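Right, small thread on the subtitles in Skornudance, the tiny puzzle game I've been lost in since April. I finally want to talk about them properly! 1/

I switched captions on by accident and never switched them off. Every line says who's speaking, and you get a little arrow when the voice comes from behind you. For a game made by 2 people that's lovely work. 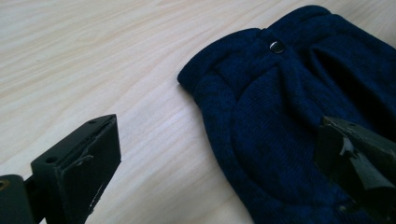 And the sounds get captions too! My favourite is "kettle, sulking". There are 168 of these in the options menu, where you can read the lot and turn off any that annoy you. I turned off the gulls. Sorry, gulls. 2/

Text size goes from tiny to enormous, and the dialogue box grows with it — no words spilling over the side, no squinting from the sofa. I play on the second biggest and my neck is very grateful.

Mererid Samuel wrote the Welsh captions as well as the English ones, and the jokes are different in each. I've played the Sustley chapter in both and laughed in different places. The lighthouse bit is better in Welsh, I will not be argued with. 3/
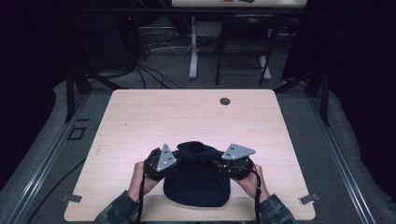 ## Things I'd still love to see

- A way to scroll back. I sneezed and missed the whole Bouvier confession.
- Darker backing behind the text in the snow level, white on white is hard going.
- Captions for the credits song, please, I want to sing it right.

Pikum, their next one, is meant to have the scroll back in from the start. I'm so pleased about that. If you've played Skornudance, tell me your favourite sound caption! 4/4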